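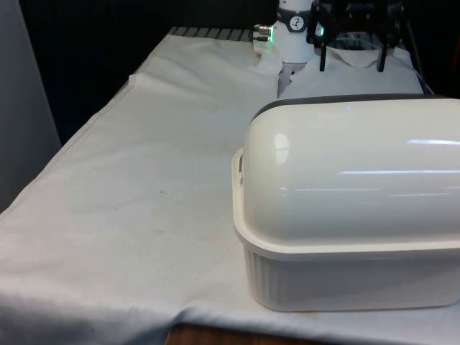 Figure 3. The Staleo station during collection. Arm at the back, lidded container at right front, white cloth over the table.

3.2 Collecting the demonstrations

We gathered 300 demonstrations of container tasks at a single station, which we call Staleo after a misprint on a shipping label that we never got around to fixing. Each demonstration begins with the arm at the back of the table and a container placed near the front edge by the operator. The operator then drives the arm by hand controller through one of three tasks: lift the lid, replace the lid, or push the container to a marked side of the table. The marks are on the operator's screen and not on the cloth, a choice we made after an early policy learned to chase tape.

Containers were picked to be awkward. A domed, glossy lid such as the one in Figure 3 throws back the overhead lights as long bright streaks, and depth readings along the top of the curve are best described as creative. The ribbed sides are kinder to the cameras. We kept the episodes with poor depth and flagged them, on the theory that kitchens will not be repainted for our benefit.

The cloth deserves a paragraph of its own. It was meant to give a plain background. In practice it slides, bunches and collects stains, and the folds near the base of the arm can rise high enough to look like an object to the segmentation model. Our first protocol, written by Egan, asked operators to smooth the cloth before every episode. Compliance was excellent for one morning. The second protocol, also written by Egan, asked them to leave it alone. Data from both are included in the release, and a field in each record says which protocol was in force.

Three operators (Yokoyama, Sawatzky and Amano) worked in shifts of 15 episodes, with a break after each shift. Episode quality fell off sharply when the break was skipped – a finding we did not set out to make and would rather not have repeated as often as we did. An episode was thrown out if the container left the table, if the gripper touched the cloth with enough force to trip the arm's safety stop, or if the operator pressed the discard button. Reasons for pressing the button were typed in free text and range from "lost grip" to "no."

Labels were added afterward with Widum, our in-house annotation tool. Each episode received a task name, a success flag and the times of first and last contact. Sakamoto checked every label against the recorded video and resolved the disagreements, most of which concerned whether a lid resting crooked on its base counts as replaced. We decided that it does not. The learned policy, as Section 5 shows, holds the opposite view.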